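Notebook, glue joints and humidity
December 20, 2024

Second week of the hide glue trials for the tabletop boards. I write today mostly about open time, as this is where we lose the joints.

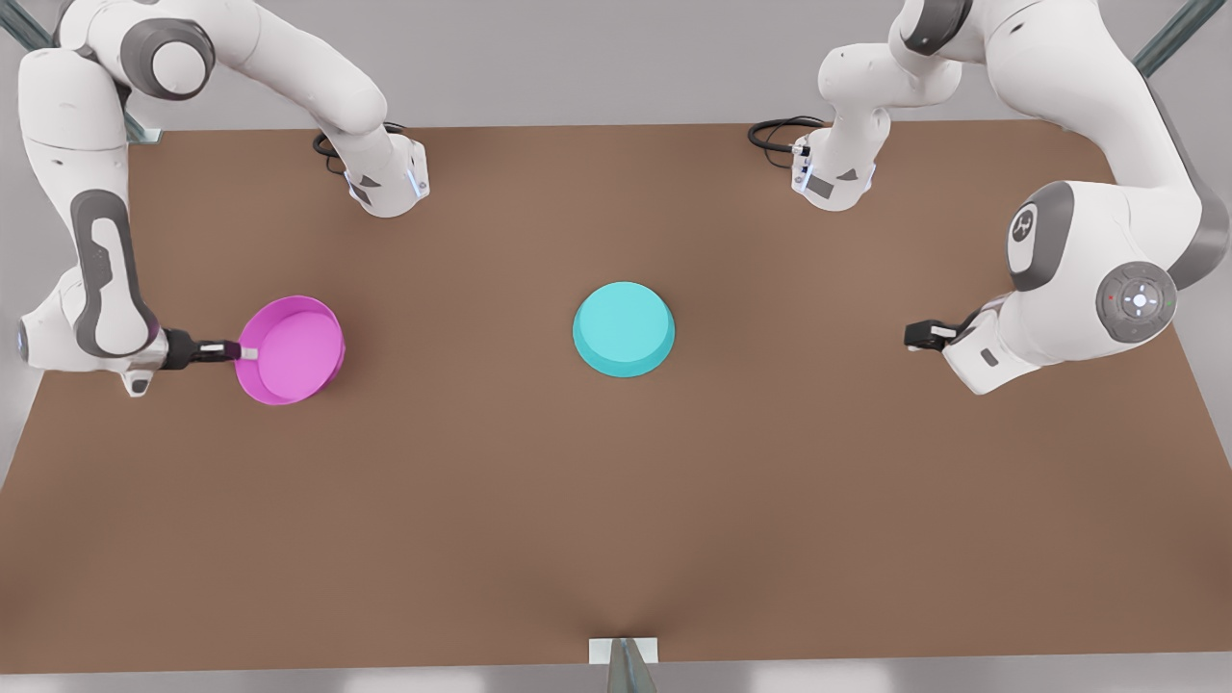
Sreekumar Acharya thinks I am looking in the wrong place. According to him the glue is good and the boards are too cold when they come from the back store, so the glue gels before the clamp is closed. He asked me to warm the edges before I change anything in the recipe. I had planned to change the recipe first. I will do his way, it costs less.

Batch mixed at 8:30, the Rajan granules, soaked overnight in cold water. No lumps this time. The pot was kept at 60 C and I checked with the glass thermometer, as the dial on the Siltska pot reads too high and I do not trust it anymore.

I prepared 4 joints, all edge to edge, beech, planed yesterday afternoon. Two were glued straight from the store. The other two stayed in front of the heater for 15 minutes before gluing. Same brush and same clamps for all. I closed the cold ones as quickly as I could, and still on the second one the glue was already like jelly at one end. On the warm ones I had time to slide the board and correct it. Squeeze-out was thin and even along the full length.

All stay in clamps until Monday. Please do not move them, also not "only a little" to reach the vise.

Humidity in the store is a separate trouble. The meter shows 99, and this can not be true, the paper labels there are crisp. Anil Lobo will bring his meter from home to compare. If it is really damp we must stack the boards with spacers again, as we did last January.

Question for Manikandan: in the old notebook, page 276, there is a line about adding urea to get longer open time, but the amount is not readable. Do you remember it? I found different numbers in different books and I prefer the one we used here.

To do
Break the joints on Monday, cold ones first, and look if the wood or the glue line fails.
Order more granules. The bag is enough for one more batch, maybe less.
Wash the brush in warm water, not hot. The last one lost its hair.
Ask Ewurabena if she still needs the long clamps for the Trimum shelves. If yes, I can start the next set with the short ones.

Pot emptied and washed at 16:40.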